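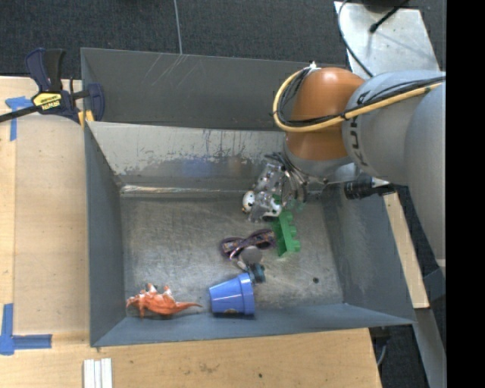

Comprei a caixa organizadora Traseser de 28 litros em novembro, para acabar com os brinquedos espalhados pela sala. É de plástico rígido, com tampa de encaixe e duas pegas laterais. Antes dela usei uma caixa de metal, e o fundo ficou cheio de riscos finos e manchas baças, com os brinquedos pousados diretamente na chapa. Na Traseser o fundo vem com uma base de feltro removível, que se lava à mão e seca de um dia para o outro.

A montagem não tem história: a caixa vem inteira e só as rodas se encaixam à pressão. Uma delas entrou torta e tive de a tirar com uma chave de fendas. Cheia, anda bem no soalho e mal no tapete.

A tampa é o ponto fraco. Fecha com força a mais e o meu filho de quatro anos não a abre sozinho – acabámos por a guardar atrás do armário. As pegas são largas e não magoam as mãos.

Paguei 40 euros, com portes. O modelo da Iddale que tive na casa anterior era mais barato, mas rachou num canto ao fim de um inverno na varanda. A Traseser ficou sempre dentro de casa, por isso não sei como aguenta o frio.

Voltava a comprar, mas sem tampa, se a vendessem assim. Quatro estrelas.

11 de janeiro de 2021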